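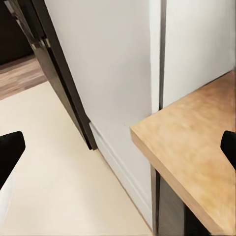
Which fingers do we keep on for the kitchen runs, the Jeltov pads or the Dramton ones?

The Jeltov pads, at least through February.

Notes while I still remember them, 4:40 pm. I ran 68 sim episodes with each set, same seeds, same Zarei controller, same wrist cam. Jeltov dropped the mug 13 times and Dramton dropped it 21, so that's a gap, but I wouldn't bet lunch on it yet! What I like more is how the Jeltovs close (slow, even, no little hop at contact). The Dramtons kept hopping until I cut the gain, and then they got sleepy and missed the handle.

Harpreet Bélanger thinks the hop is my friction setting and she may well be right – I copied it over from the old Nirkel config and never touched it again. Oops.

Wrist cam: at the wide setting both fingertips stay in view with the gripper open, and I want to keep that. The narrow one lost the right tip on almost every approach.

Still to do: redo the Dramton set with fresh friction numbers, then the thin plate. Logs are in run folder 131. Harpreet, please don't clean it out!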